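Hilo: el cartel de Merrick que circula estos días es un montaje. Resumo lo comprobado.

1/ El cartel que circula lleva el logotipo de la candidatura y el lema «Menos jubilados, más Peltiso». Se comparte como captura de una publicación oficial.
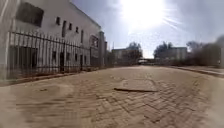

2/ He revisado las 322 publicaciones de la cuenta de campaña desde septiembre. El lema no aparece en ninguna. Tampoco en el programa (80 páginas, PDF con texto seleccionable).

3/ La copia más antigua que localizo está en un foro de Flerach. Fecha: 01/04/2021. El mensaje original tenía 11 respuestas, dos de ellas preguntando por la plantilla editable.

4/ Tipografía: la campaña usa una de palo seco en todos sus carteles. El montaje usa otra, con remates, y el interlineado no coincide – se nota al superponer ambos archivos.

5/ El contador de «me gusta» marca 191 en todas las versiones que he encontrado, incluidas las que llevan horas distintas. Una captura real habría variado.

6/ Los metadatos no ayudan. Las copias que he descargado han pasado por mensajería y llegan limpias.

7/ Zilurel publicó la imagen como auténtica y la retiró por la tarde, sin nota de corrección. La versión en caché sigue accesible.

8/ Lo que no sé: quién la hizo. El usuario del foro borró la cuenta – no atribuyo autoría a ningún partido.

9/ Si alguien tiene una copia anterior a la del foro, que me pase el enlace directo, sin recortes.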